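Urketti to open new learning centre in Drirside this June

08/01/2019

Adult education charity Urketti has signed a lease on a former carpet showroom in Drirside and will open its second learning centre there in June. The building on Akpalu Street will offer evening and weekend courses in bookkeeping, basic computing, English, technical drawing and computer graphics.

The new centre will have space for 892 learners a year. Urketti's existing site in Gadano has been full since its last intake and has a waiting list of 178 people, many of whom travel in from Drirside and the villages to the north.

"We have been turning people away from the computing courses in particular," said Kekeli Ametepe, director of Urketti. "Some of them were spending an hour on the bus each way to get to us. A room closer to home makes it possible to come after work and still be back for the children's bedtime."

Courses at Drirside will run over 3 terms. Most classes will meet twice a week, with a maximum group size set by the number of desks in each room. The computer graphics course, which is open to complete beginners, covers modelling simple shapes, placing lights and producing finished still pictures.
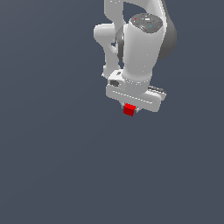 A computer-rendered still showing a white robotic arm and a red cube.

Fees will be the same as in Gadano, and learners who are out of work or on a low income can apply for a reduced rate. Course books are included. Learners on the bookkeeping course will need to bring their own calculator.

The building covers 4,000 square feet on two floors. Work on the ground floor has started and includes a new entrance ramp, an accessible toilet and replacement wiring. The upper floor will be used for the computer rooms and a small library - the shelving for this has been given by a local school that is closing its annexe.

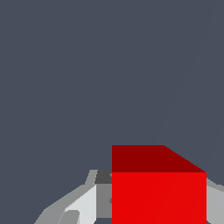
Obed Tsikata, who will manage the Drirside centre, has taught bookkeeping at Gadano and will continue to teach one evening class. He said the timetable had been drawn up after talking to people on the waiting list.

"The main request was for later start times," he said. "In Gadano we begin at six, and that is too early for shop staff. In Drirside the evening classes will start at seven. We are also trying a Sunday morning English class, which we have not done before."

Urketti is now recruiting part-time tutors for English and technical drawing. Applicants should have experience of teaching adults, although a formal teaching qualification is not required for technical drawing. Application forms are available from the Gadano office.

Enrolment for the first Drirside term will be in person at the Gadano centre until the new building opens. People already on the waiting list will be contacted by letter and offered a place first.

Notes to editors

Urketti is a registered charity providing part-time courses for adults. Interviews with Kekeli Ametepe and Obed Tsikata can be arranged through the Gadano office.

Ends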